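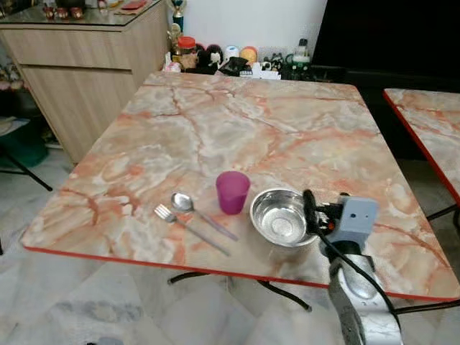 *Fig. 4.1 A fork and a spoon on a folding table with a marble-patterned top.*

# Chapter 4: Surfaces That Copy Other Surfaces

I grew up thinking my gran's kitchen was full of marble. It had grey veins, it felt cold on your arms in November, and you were told off for putting a hot pan on it. I was well into my teens before I saw a chipped corner and found brown board underneath. I felt a bit cheated, and then (this is how people end up writing textbooks) I wanted to know how it was done.

So this chapter is all about pattern that pretends. We've spent three chapters on real stone, how it forms and how it's cut, and I hope you still have your notes on veining because you'll want them! Real veins are old cracks filled with some other mineral. They wander, they split, they fade out halfway. Anyone who paints or prints a false marble has to decide how much of that wandering to keep. 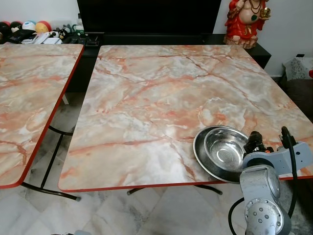
Words and pictures: the author, November 14, 2022

Folding tables are my favourite place to look, and I'll happily hold up a queue in a village hall to do it. On these two the veins run pink and rusty orange over cream, with a red band along the edge. A mason would never give you that band, but I rather like it.

Printed patterns repeat, sooner or later. The Clesemance sample book, which we'll use for the exercises, has 400 sheets in it, and on most of them you can find the repeat within 50 centimetres if you pick one odd-shaped vein and go looking for its twin. The Stullenik sheets are harder. I gave up on one of them and had to come back the next morning.

Hand painting is another matter, and section 4.3 goes through the Oláh method with feathers and thin glaze. It's messy and slow and I'm not very good at it, as you'll see from my test panels.

Before you read on, find a patterned surface at home, a worktop or a tray will do, and draw a patch of it the size of your hand. Keep the drawing. We'll need it when we get to the Vullura tiles in section 4.2.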